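サイト内検索 キーワードを入力 検索

わが家式・羽毛布団まわりの手引き
第3章 掛けカバーのつけ方(裏返し法)
最終更新:2月

さて、みんなが嫌がるカバー掛けです。私も昔は布団の中にもぐりこんで角を探すタイプでした(髪がぼさぼさになるやつ)。今はインゲボルグ・エーバーハルトさんに教わった裏返し法ひとすじ。慣れたら6分で終わります!

用意するもの
・掛け布団(四隅にループのあるもの)
・内側にひものついたカバー
・洗濯ばさみ 2個

手順
1. カバーを裏返しにして、ベッドの上に広げます。ファスナーの口は足元側へ。
2. その上に布団をのせて、四隅をそろえます。だいたい合っていれば大丈夫、あとで直せます。
3. 頭側の両角から、ひもをループに通して結びます。私はちょうちょ結び派。固結びにすると、次の洗濯の日に自分を恨みます。
4. 残りのひもも結びます。横の真ん中のひもを忘れがちなので、ぐるっと一周確認を。
5. ファスナーの口から両手を入れ、頭側の角を布団ごとつかんで、カバーをくるんと表に返します。

注意:勢いよく引っぱると、ひもの縫い目がほつれます。一度やって、夜中に縫い直すはめになりました。

6. 足元の角を中に押しこんだら、洗濯ばさみで角を仮どめしてファスナーを閉めます。閉まったら洗濯ばさみは外してくださいね。
7. 長いほうの辺を持って、大きく二、三回ふります。中の羽毛がふわっと広がったら完成です。
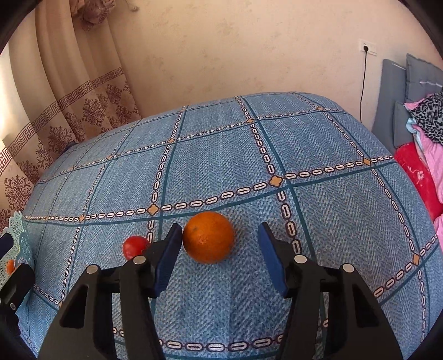 次は毎日のお手入れの話。朝起きてすぐにベッドを整えるのは、実はあまりおすすめしません。寝ている間の湿気がこもるので、私は布団を足元側に半分折り返して、朝ごはんのあとまで放っておきます。そのあいだに窓も開けておくと気持ちがいいですよ。

メモ:上に重ねる掛け物は軽いものにしましょう。うちでは前にトレメドヴィルの古道具屋で買った毛布をのせていたのですが、量ったら200グラムどころの話ではなく、羽毛がぺちゃんこになっていました。重い毛布を使いたいときは、布団の下、体の側に入れるのが私の好みです。

洗うとき
・カバーは週に一度を目安に。裏返してファスナーを閉めてから洗濯機へ入れます。
・色の濃いカバーは、最初の何回か別に洗ってください。白い枕カバーを巻きこむと泣きます(経験者)。
・干すときは陰干しで。縫い目を軽く引っぱってしわをのばしておくと、アイロンがいりません。

注意:布団本体は、必ず洗濯表示を見てから。水洗いできないものを無理に洗うと、中身がかたまって戻らないことがあります。迷ったらクリーニング店に相談を。

うまくいかないとき
・中で布団が片寄る → ひもがほどけていないか見てください。ループのない布団なら、角に短いリボンを縫いつけます。
・ファスナーがかむ → 引き返して、布を平らにしてからもう一度。ろうそくを軽くこすりつけると動きがよくなります。
・カバーが余ってだぶつく → サイズ違いかもしれません。布団の縦横を測って、カバーの表示と見比べましょう。

枕のほうは次の章でやります。こちらは裏返さなくていいので、気が楽です。

関連する記事
・第2章 布団のサイズの測り方
・第4章 枕カバーと枕の干し方
・ウェンデロの圧縮袋を一冬使ってみた
・ファスナーの引き手が取れたときの直し方
・来客用の布団、どこにしまう?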